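Recording plate-handling examples without fooling yourself

Most guides to this job start with how many demonstrations you need. Ignore that for now. On the Jornholm project we had 1,398 recordings of crockery being moved in and out of a rack, and kept 717. The rest taught the model very little, whatever the progress chart said.

Before you start
Put dishes of different depths and rim shapes in the rack. A set of matching white plates gives lovely success rates and a policy that falls over in anyone's kitchen.

Step 1. Check the wrist view
Close the fingers on a rim and look at the picture. If you can't tell which plate is held, neither can the network. Extra cameras may help, but I have yet to see them rescue a bad wrist view.

Step 2. Record in short runs
Do 9 takes, then stop and move the rack. Tired operators repeat the same approach angle, and the model will happily copy it.

Step 3. Keep the fumbles, but label them
A slipped grip followed by a clean second try is worth having. A slipped grip marked "success" is poison. Styliani Chrysikopoulos relabelled a whole Friday's work for this reason.

Step 4. Hold back a test set
Pick 5 dishes and never record with them. Skip this and your score only tells you the model has a good memory.

Does more data fix the rest? Sometimes. I'd want to see the held-back dishes go up first. 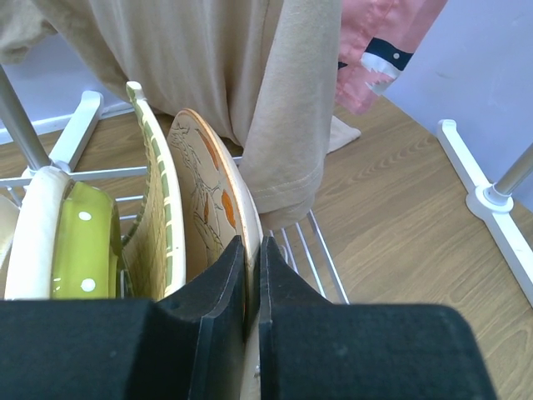 Wrist view with the fingers closed on a plate rim, neighbouring dishes to the left.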